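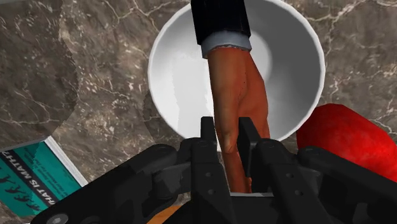 Session 4: Grants, loans and what sits in between
Development Finance for Beginners, September 2025
Idun Tangen

Hello again! These are my notes from the talk, tidied up a bit, with the bits I rushed through written out properly. If you missed the session on who the lenders are, read that handout first, or the word "concessional" is going to drive you up the wall.

Where we left off

Last time we had a country with a hole in its budget and a lender willing to help fill it. I skipped over what kind of money comes through the door. A headline will say a country "received 200 million in support" and you can't tell from that whether it got a present, a cheap loan, a normal loan, or a promise that someone else's loan will be covered if things go badly. Those are very different things to wake up to ten years later.

Grants

A grant doesn't get paid back. That's the easy part. The harder part is that most grants come tied to a purpose, and the purpose has to be reported on. Money for vaccines can't quietly turn into money for teacher salaries, even if the teachers haven't been paid since April. Several of you asked whether that's unfair. I go back and forth on it! The donor has its own taxpayers to answer to, and the ministry has a payroll to meet, and both of them are right.

Concessional loans

This is a loan on softer terms than the country could get in the market. Softer can mean a lower interest rate, a longer time to pay, or a grace period at the start when you pay interest but no principal (sometimes all of them together). To compare one soft loan with another, people work out the "grant element". You take all the future repayments, discount them back to today, and see how much less they're worth than the money handed over. The gap, as a share of the loan, is the grant element.

Worked case: Perkitz

Our made-for-class country is Perkitz, and its currency is the crown. Perkitz borrows 200 million crowns. When we discount the repayments, they come to 114 million in today's money. So:

200 minus 114 is 86
86 divided by 200 is 0.43
Grant element: 43 percent

Please do this one by hand before you touch a spreadsheet. Two people in the last group got 57 percent, and that's what happens if you divide the 114 by the 200 and stop there. You've found the part that gets paid back, so take it away from 100 and you're home.

And watch the discount rate. Pick a higher one and the same loan suddenly looks far more generous, with not a single crown changing hands. People have argued about this for decades and I expect they'll still be at it when I retire. When you read a report, find the rate before you find the result — it's usually in a footnote or a table at the back.

Guarantees

I drew this badly on the board, so let me try again in words. The Stenwood bank wants to lend to Perkitz but is nervous. A donor government, Nordin, says: if Perkitz doesn't pay, we'll cover part of it. No money leaves Nordin on the day of signing. Perkitz gets a better rate, Stenwood sleeps better, and Nordin is carrying a risk that may not show up in its own budget for years, if ever.

So should a guarantee be counted as aid? If you add the full guaranteed amount to the total, you make Nordin look very openhanded. If you count zero, you ignore a real risk it has taken on. Bring an opinion to the next session, I don't mind which one.

Approved, committed, disbursed

These three get mixed up all the time, including by me when I'm tired. Approved means the lender's board has said yes. Committed means there's a signed agreement. Disbursed means the money has gone out. An emergency package can move from one to the next very quickly, while a road or a dam might sit between them for years because of land surveys, bids and court cases. Budget support tends to be quicker than project money, as it goes straight to the treasury, often once certain policy steps are in place.

Look at the Billitz school project in your reading pack. The approved figure is 2,905 thousand crowns. Go through the table and mark what had been disbursed at the end of each year, and please check the units, as the first column is in thousands and the last one isn't. (I know. I've left it that way on purpose, real tables do this to you constantly.)

For next time

Read the Billitz pack up to the end of section 4. Redo the Perkitz sum with repayments worth 130 million today and write one sentence on what the answer means for the finance minister. Then find a news story about an aid package, any country, and underline every verb that tells you what stage the money is at. If there's no such verb, bring it anyway, those are my favorites.

We'll start with the guarantee question and then move on to debt relief and who has to agree to it.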